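On Wednesday, June 12, 2019, a list member wrote:

> Has anyone been to the Gudum taproom since they changed
> the kitchen? We have a free evening in Rusness and my wife
> doesn't drink beer, so the food matters. Also, is the
> smoked porter still on?

We ate there twice in April, once for lunch and once for dinner. The menu is shorter than it was. I had the pork sandwich both times and would order it again. My sister had the trout, which was dry, and the potato salad, which she liked.

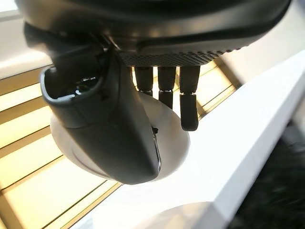 The porter was on in April but they told us the keg was close to done. They brew it in small batches, up to 400 gallons, and most of it goes to the Vuvon store in bottles. If you see it there, buy it. The pale ale is fine. I didn't care for the wheat beer — too much orange peel for me.

For your wife, they had a dry cider and a house ginger beer with no alcohol in it. The ginger beer is sharp and not very sweet. 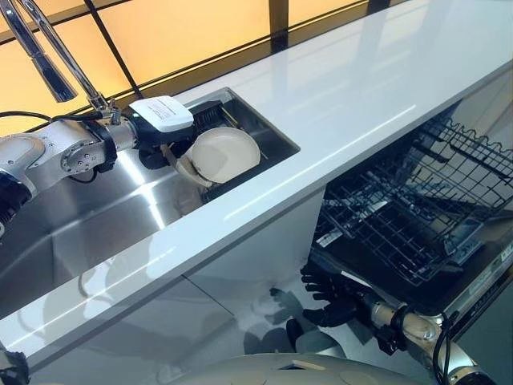 Parking is the bad part. The lot fills up early and the street is permit only after 6. We left the car by the Price building and walked over.

They don't take reservations for fewer than six people. At dinner we waited for a table — long enough to finish a drink at the bar. Lunch was no trouble at all.

If you go, please post what's on tap. I may drive over next month.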